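Workshop and Kitchen Tips: Working Alongside an Automated Arm

These notes are issued to staff of the Willgate workshop and its training kitchen, and are posted here for other small workplaces that have asked for them. They cover the first months after an arm is brought into a room where people already have their habits. They do not replace the maker's manual or the safety sheet kept by the door.

Before the first shift

Walk the route the arm will take and clear it. Items that have always lived on the corner of a bench should be given a shelf, and the shelf should be labeled. At Willgate this took 4 evenings, mostly spent on jars of screws.

Agree on who may start the arm and who may stop it. Anyone in the room may stop it. Only staff who have signed the start sheet may start it, and the sheet is renewed each December.

Plan tasks on the simulator before they are tried on the bench. The Unari planning software runs on the office computer and may be booked in half-hour slots. Staff who will work beside the arm should attend at least one planning session, even if they will never write a task themselves. It is much easier to stand next to a machine when one has already watched it go through the same motions on a screen.

Handling boards and panels

Set boards down the same way each time. The arm is taught to approach from one side, and a board that has been turned end for end will be approached in the wrong place. Mark the working edge lightly in pencil on plain stock. Where a piece has a shaped cutout, let the cutout serve as the mark and line the approach up with it. Check the approach slowly on the simulator before any speed is set.

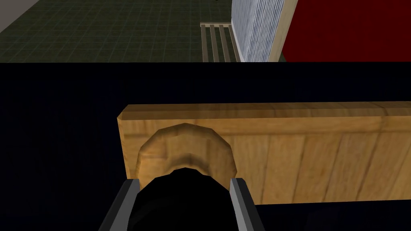

Anitha Sundaram wrote in to say that the planning sessions had been the part she dreaded, and that they became the part of the job she would least like to give back. "I used to lift panels all morning and go home with a sore neck. Now I spend the first hour deciding how the panels should be lifted. My concern is that the newer people never learn what a heavy board feels like, and they set the grip by guesswork."

Her concern is a fair one, and the practice has been changed as a result. New staff now handle every type of stock by hand for their first 8 shifts before they are given planning time. They are asked to write down, in their own words, where each piece wants to tip and where it is comfortable to hold. Those notes are kept in the blue binder and are read before a new grip is set.

A few smaller points on boards:

Sweep the bench before each run. Sawdust under one end will tilt a board enough to spoil the approach.

Keep offcuts of every thickness in use. They are the cheapest way to test a grip.

Do not reach in to straighten a board while the arm is live. Stop the arm, straighten the board, and begin the run again from the start.

Write the thickness on the rack and not on the board itself. Pencil marks on a finished face are a nuisance to remove.

Working in the kitchen

Kitchens are harder than workshops. Floors get wet, oven doors swing into walkways, and people move quickly with hot pans. The training kitchen runs its arm only between the lunch and evening services, and on Sunday it is not run at all, so that the room can be cleaned properly.

Tape a line on the floor showing how far the arm can reach, and keep trolleys on the far side of it. Tape from the Beritz range has held up well on sealed floors. Replace it as soon as the edges curl.

Wipe down the contact faces of the gripper at the end of every session with a damp cloth and a drop of dish soap, then dry them. Flour paste sets hard and will change the grip by the next day.

Store trays at one height. A mixed stack costs the arm time and costs the staff patience. The Raju tray rack – the narrow one, without wheels – holds up to 22 trays and fits beside most counters.

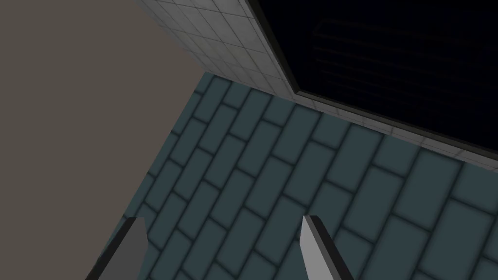
Changes to the working day should be discussed before the arm arrives, and again after a month. The most common complaint at Willgate was about waiting: cooks who had always moved freely found themselves standing by while a run was completed. A rehearsal helps with this. Begin it with the fingers open and nothing between them, over bare floor, so that everyone can learn the path before there is a tray to worry about. Have each cook say aloud where he or she would normally be standing at that point in the service. Several runs were moved to a different time of day after such a rehearsal, and one was dropped.

Hours and duties

No member of staff has had hours cut on account of the arm, and this was put in writing before it was ordered. Duties have shifted, however. There is less lifting and more checking, and checking is tiring in its own way. Rotate the checking post every hour, and provide a proper stool.

Budget for training as well as for equipment. Willgate set aside $2995 for the first year of staff training and spent all of it, chiefly on paid time for planning sessions. Staff should not be asked to learn the system on their own time.

Keep a stoppage log by the start sheet. Enter the time, the task, and what was done to clear the fault. Names are not needed. The log is read out at the monthly meeting, and any task that appears in it more than twice goes back to the simulator.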